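Gremex Kallio Tabletop Vending Machine
Owner's Guide, Section 6: Loading, Pricing and the First Sale
Revised 6 September 2011

By this point the machine should be level, plugged in and humming. If it is humming but leaning, go back to Section 2 and finish with the feet. A leaning Kallio will vend, but it tends to vend toward the low side, and your customers will learn which side that is before you do.

You will need:
- the tray key (the short one, taped inside the door)
- the spare spirals, in the bag marked SPIRALS
- your stock
- some coins of your own, which you will get back

The long key on the same ring opens the cash box. It also fits into the tray lock, where it does nothing except get stuck.

Opening the cabinet

1. Turn the main switch to OFF. The display will stay lit for a few seconds while it thinks this over.
2. Unlock the front door and swing it all the way open until the stay clicks.
3. Lift the top tray slightly and pull it toward you. It will stop partway. Lift again and it will come the rest of the way.
4. Lay the tray on a flat surface with the motors facing away from you.

CAUTION: Pull out one tray at a time. With two trays extended, the cabinet becomes interested in joining you on the floor.

Choosing a spiral

Each lane has a wire spiral that turns once per sale and pushes one item off the front. The machine has no idea what it is selling. All it knows is that the spiral went around, so getting the right item in the right spiral is entirely up to you.

Wide-pitch spirals are for bags of chips, pretzels and anything else that is mostly air. Narrow-pitch spirals are for bars, gum and flat candy. The medium ones came fitted at the factory and are a fair compromise, meaning that they suit cookies and very little else.

To change a spiral, squeeze the plastic collar at the motor end, pull straight out, and push the new one in until it snaps. The tail of the spiral should point down when it is at rest. If it points up, the first item in the lane will hang there looking available, and somebody will start rocking the machine.

Sorting your stock

Take everything out of its carton and lay it out on a table before you load any of it. Loading straight from the carton feels faster. Then you reach the bottom tray with a handful of things that only fit in the top one.

Stand each product up beside the spiral you mean to use. It should sit between two turns of the wire without being squeezed and without flopping over. A wrapper with long crimped ends can be folded under slightly, as long as the fold stays put. If you have to persuade it, use the next pitch up.
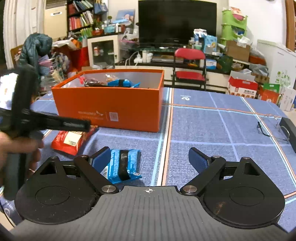 Fig. 6-2. Wrapped snack bar on the table.

Check the date on each item as you sort. Put the oldest at the front of the lane, where it will be sold first. Everybody agrees with this rule and almost everybody loads from the front anyway, pushing last season's peanuts steadily toward the back, where they acquire seniority.

Items that should not go in a Kallio under any circumstances:
- glass of any kind
- anything that needs to be kept cold (the machine has a fan, and the fan is for the machine)
- loose fruit
- round items without packaging, which leave the lane when they feel like it

Loading the trays

5. With the tray still on its flat surface, place the first item in the frontmost gap of the spiral.
6. Work backward, one item per gap. Leave no gaps empty in the middle of a lane. A customer who pays and gets an empty gap will tell you about it by whatever means are nearest.
7. Check that every item faces the same way, with the label toward the glass.
8. Slide the tray back in at a slight upward angle, let it drop onto the rollers, and push until the connector at the rear seats. There is a click. If you are not sure whether you heard it, you didn't.
9. Repeat for the remaining trays, heaviest items at the bottom.

NOTE: If you own the Dullmont riser stand, load the bottom tray before anything else. The stand is perfectly sturdy once there is some weight on it. Before that it is mostly a suggestion.

Setting prices

10. Turn the main switch to ON and wait for READY.
11. Press and hold the blue service button inside the door until the display reads PRICE.
12. Key in the lane number. The display shows the current price, which from the factory is the highest the machine can charge. This is to make sure you do not skip this part.
13. Key in the new price and press E. The display blinks once.
14. Move on to the next lane, or press C to leave the menu.

Prices go up and down in steps of a nickel. The machine will round anything else to the nearest nickel and will not mention that it has done so.

If two lanes hold the same product, give them the same price. The machine does not require this. We have simply heard from owners who tried it the other way.

Filling the change tubes

15. Feed coins in through the front slot, one by one, while the service menu is open. Coins fed in this way are counted as float and go to the tubes.
16. Stop when the display reads TUBES OK.

Do not tip coins straight into the tubes from above. They will fit, and it is quicker, but the machine never saw them go in and will insist on exact change forever.

CAUTION: The coin unit is made for us by Nakura and is sealed. There is nothing inside it that you can fix, and there is a spring inside it that you will not find again.

The first sale

17. Close and lock the door. The machine will not sell with the door open, however much you would like to watch.
18. Put in your own money and pick a lane.
19. Collect the item and your change.
20. Do this once for every lane. It is dull, and you will end up with a good deal of candy, but it is the only test that tells you anything.

If an item catches on its way down, open the door, turn the spiral back by hand to its resting position and reseat the item a little farther forward. If it catches again, change the spiral.

If the display shows 163, a tray is not seated. The code does not say which tray. Push them all, starting with the one you were sure about.

If the display shows nothing, check that the plug has not been borrowed for a coffee maker.

Restocking

Lanes can be topped up without taking the tray out entirely. Pull it to the first stop and load from the rear. Wipe down the glass while the door is open, and shake the crumbs out of the delivery bin, using the flap underneath.

Machines kept in a sunny spot should be turned or moved by April. Chocolate will vend in almost any condition, including several you could not charge for.

When you have finished, put the short key somewhere other than inside the machine. A replacement can be ordered with the form in Section 9. You will need the serial number, which is printed on a plate inside the door.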